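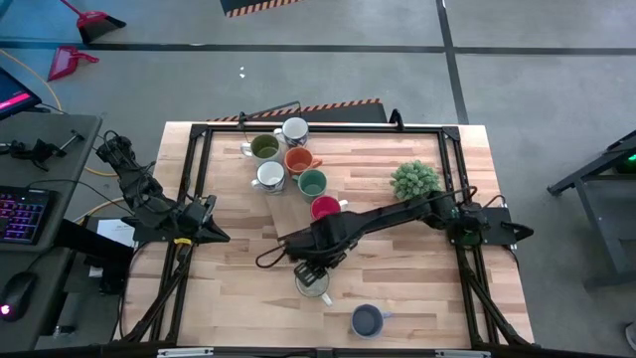 Mug table, right arm over the clear glass one, left arm folded down at its own side.

Saturday, bench notes, two-arm table

Started 9:30. Anderson had the key and left at noon.

Goal for the day was the reach check on both arms with the table loaded, then a first go at the board. I wanted to know how far the right arm can go across before the cable gets in the way. It makes a big loop off the gripper end and I don't like how it lies over the tabletop. Moved the first tie back 30 mm toward the elbow. Better at full stretch, a little tight when the wrist turns all the way in. Leaving it there until Daiane has had a look. She routed it the first time and may remember why the tie was where it was.

Glass mug: grip from above with the fingers across the rim. Set closing force to 80 in the Livetti panel (its own units, no idea what they are). At 59 the mug slid when I pulled on it by hand. Do not go over 80 with the glass one. The ceramic mugs don't care.

Handles. We keep going around on this. Anselmo wants every handle turned the same way before a run. I'd like them mixed, since that is how they end up on a kitchen counter. Agreed to do it both ways and write down which. Today was all mixed.

Frame: front rail was out of square again at the right corner. Loosened the brackets, pushed it in with a clamp, tightened. Diagonal measured to the inside corners now matches to within what I can read on the tape. If it moves again I'll swap the T-nuts for the longer kind. Rosimeire says Prerkia has them in stock.

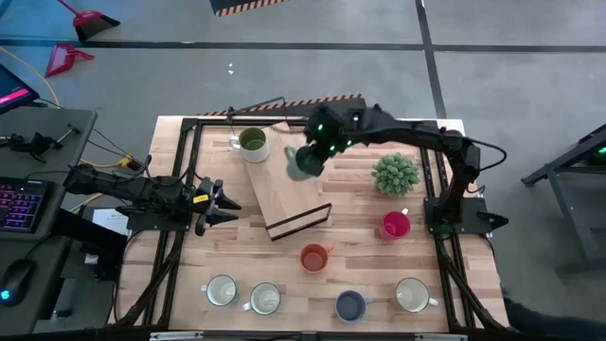
Board on the table at an angle, right gripper over its upper part, left gripper open.

Board work. Rule for this one is that the right arm deals with the board and the left stays out over its own third of the table, gripper open, until called. The left wrist zero is still a bit off. I re-zeroed it in the Nidix tool and saved the file as leftwrist_257. Please don't overwrite it, make a new one.

The right arm comes up and over the back to get at the upper part of the board. I don't love that path. It's long, and the elbow goes high. Going in lower would be shorter but passes too close to the plant for my taste. Could move the plant, but Agnes wants it kept in as something to steer around, and I think she's right.

Speed for the overhead move is set to 30 percent. Leave it there while there are mugs on the table.

Bring a strip of thin cork or rubber next time, to try under the board. Conceição on the corner sells it by the foot.

To do
- Daiane: check cable tie position, right arm
- Anselmo: same-way handle run, write down start positions
- me: lower path for the right elbow, try it on a bare table first
- order T-nuts (ask Rosimeire for the part number)
- label the two power supplies, I pulled the wrong one again

Powered down 4:15, both arms parked.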